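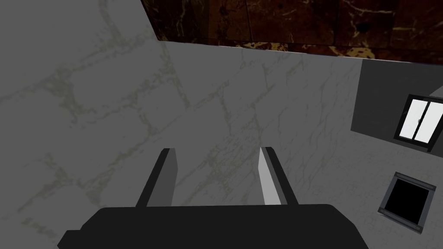 *By the equipment desk, Giveck. Last looked over in February.*

# Buying a gripper arm: questions we keep getting

These answers are for workshops and small packing firms thinking about their first robot arm, or their second after a bad first. We run a shared workshop and have bought from two suppliers, Pisis and Satent. Neither pays us. Neither would enjoy this page much.

## Should we pay for a simulation before we buy the arm?

Maybe, if it's cheap and you know what you want to learn from it. A simulation is good at telling you whether the arm can reach the shelf and whether the gripper will hit the wall of the box on the way in. It's poor at telling you how your own cardboard behaves when it's damp.

Our first quote from Satent put the simulation at £400 a month, with no end date. Ask for a fixed price and a list of what you'll be shown.

## The demo looked very good. Does that count for anything?

Less than you'd think. Two open fingers over a veined marble floor look smart on a screen, and with nothing between them they haven't told you a thing about grip. Polished stone is easy to draw. Your bench has tape marks, sawdust and a mug on it.

Ask the seller to put your part into the simulation, at the right size and weight. If they say the part will be added later, leave the payment until later too.

## How much should we set aside on top of the price of the arm?

More than the brochure suggests. We can't give you one sum that fits every site, and we'd be wary of anyone who does. Get a separate written price for each of these:

- the gripper, which may not be in the arm's price
- spare finger pads
- the stand or bench, bolted down
- guarding, and the risk assessment that goes with it
- delivery and lifting
- training for the people who'll be near it every day
- software fees from the second year on

That last line caught us out. Pisis had it on a different sheet from the rest.

## Is a plain two-finger gripper enough?

For boxes, blocks and most things with two flat sides, usually yes. It's also the easiest kind to mend. Sellers like to move you up to something with more joints, and there are jobs that need it, such as soft bags or odd castings. Make them show you the plain one failing on your part first.

Check how wide it opens. Then check how wide it opens with the pads fitted, because the two numbers are often different and the bigger one gets printed.

## How long does it take to set up?

We were told it would be quick. Our log for the first arm shows 110 staff hours before it did a job we would otherwise have paid a person to do. Much of that went on moving the bench and arguing about a cable. The second arm went better, though we had kept the bench.

Put your own staff's time in the budget as a cost. Suppliers leave it out of their sums, and it makes their payback date look lovely.

## What about payback?

Treat any payback figure as a sales line until you've worked it through with your own wages, your own hours and a fair guess at stoppages. The sheet we were given had the arm working every hour the building was open. Ours doesn't, and we doubt theirs does.

## Can we trust a success rate?

Ask three things: how many tries, on what part, and who reset it between goes. For the Mohammadi line, our small-parts packing job, we ran 54 picks on a loan arm and 8 of them failed. The same job in the supplier's simulation had no failures at all. We don't think anyone lied. The simulated parts were all perfect and ours come with flash on the edges.

We bought the arm anyway, with a person nearby to clear the misses. The cost of that person is in the budget.

## Should we lease or buy?

Lease if you aren't sure the job will still exist when the arm arrives. Read the return terms before you sign, mainly who pays for transport and what they call fair wear. Scratched finger pads ought to be fair wear. In one draft we were sent, they weren't.

## Is second-hand a bad idea?

It can be fine for the arm itself. Find out if the controller still gets updates and if the maker will sell you parts for it. We'd still buy the gripper new. A used one may have been dropped or crashed and you'd have trouble telling from the outside.

## What should we ask for before paying a deposit?

A trial with your parts, on a bench like yours, with your staff in the room. A written list of what is included. The yearly fees, all on one sheet. The name of a customer who has had the same model for more than a year and will pick up the phone.

If a supplier offers you another video instead, thank them and keep the deposit.

## Will you recommend one supplier over the other?

No. Pisis answers emails faster and Satent's paperwork is clearer. Prices move too often for us to print a comparison, and the quote you get will depend a good deal on how badly they think you want it.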